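Ordnung im Kleinstlager – Stichworte für den Vortrag
Skollach, kleiner Saal, Beginn 18 Uhr

Kurz begrüßen, Handy aus, Wasser steht hinten. Nicht wieder mit der Anekdote vom Umzug anfangen, dauert zu lang.

Einstieg mit Frage: Wer hat in den letzten Tagen etwas nachgekauft, das schon da war? Hände abwarten. Bei uns in der Maske waren es zuletzt fünf Tuben vom selben Kleber. Alle angebrochen. Geld weg, Platz weg, und am Premierenabend sucht trotzdem jemand.

Zahlen zum Fundus: 137 Artikel auf der Liste, 57 davon in der letzten Spielzeit überhaupt angefasst. Zahl stehen lassen, Pause. Dann erst weiter. 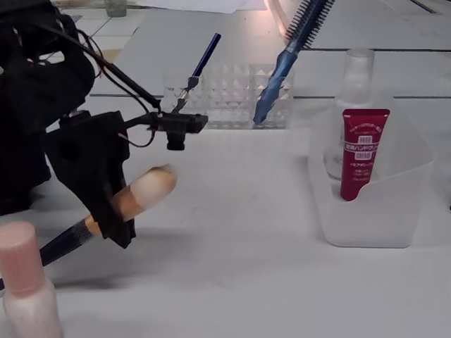
Der Rest ist Erinnerung. Oder Hoffnung. Kommt beides vor, auch bei mir. Frage ans Publikum: Was darf weg, ohne dass gleich eine Krise ausbricht? Meist mehr als man denkt. Angebrochenes ohne Datum kommt bei uns raus, fertig, keine Diskussion mehr. Klebeband aufs Gefäß, Monat drauf (Februar reicht, der Tag interessiert keinen).

Zum Thema Listen. Wir haben es mit Flistevico probiert, zwei Spielzeiten. Gut gedacht, aber niemand trägt abends nach der Vorstellung noch Bestände ein. Jetzt: Zettel an der Schranktür, Bleistift an der Schnur. Wer das Vorletzte nimmt, schreibt auf. Nicht wer das Letzte nimmt! Das zweimal sagen, wird immer überhört.

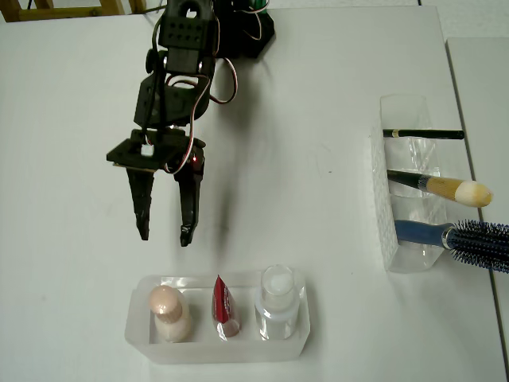

Foto: Keresura, Abdruck honorarfrei

Bestellen: nur einmal im Monat, gesammelt, bei Yao. Versand frei ab 100 Euro, kommen wir immer drüber. Vorher hat jede Abteilung für sich bestellt, drei Pakete an einem Vormittag, an der Pforte schon Augenrollen.

Zwischenpunkt – Griffhöhe. Was täglich gebraucht wird, zwischen Hüfte und Schulter. Schweres runter. Saisonware ganz nach oben, beschriftet auf der Seite und nicht auf dem Deckel, den sieht von unten keiner. Leiter muss im Raum stehen, nicht zwei Türen weiter. 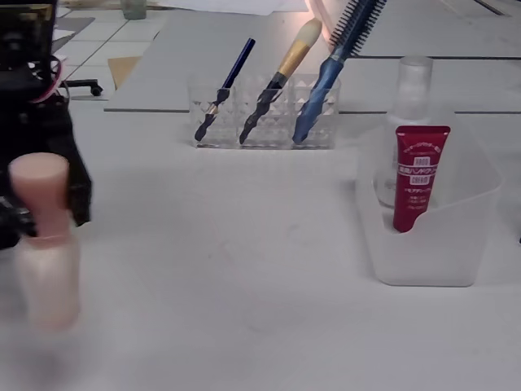
Nach dem letzten Vortrag kam der Einwand, das sei alles schön und gut, solange nur drei Leute an den Schrank gehen, bei Gastspielen sei nach einer Woche doch wieder Chaos. Stimmt teilweise. Antwort: Gäste bekommen ein eigenes Fach und nur das. Hat bei uns gehalten, bis auf einmal, da war das Fach zu klein. Unsere Schuld.

Weiter mit Behältern. Hier wird am meisten Geld verbrannt, ehrlich, erst aussortieren, dann messen, dann kaufen! Ich hab es andersrum gemacht und besitze jetzt Kisten, die in kein Regal passen.
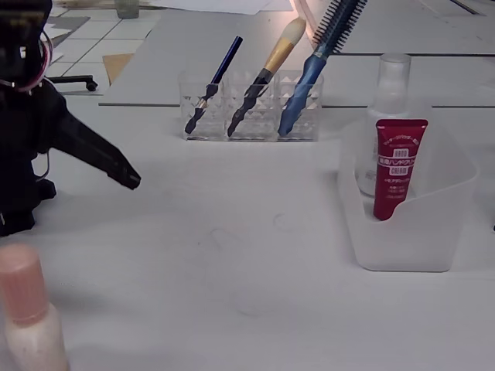 Wie viele Kategorien verträgt ein Tisch? Meine Erfahrung: wenige. Sobald jemand überlegen muss, wohin etwas gehört, liegt es daneben. Der durchsichtige Acrylkasten auf dem Tisch hat drei Fächer nebeneinander, mehr brauchts am Arbeitsplatz nicht: täglich, heute Abend, zurück in den Schrank. Durchsichtig auch deshalb gut, man sieht ohne Deckelheben was drin ist. Das dritte Fach wird nach der Vorstellung geleert, von der Person die abschließt.

Falls noch Zeit: Thema Pinselreinigung, sonst weglassen, gibts im Handzettel.

Fragenrunde. Nach der Liste wird sicher gefragt, Vorlage liegt vorne am Ausgang, bitte nur eine pro Haus mitnehemn. Schlüssel danach an der Pforte abgeben.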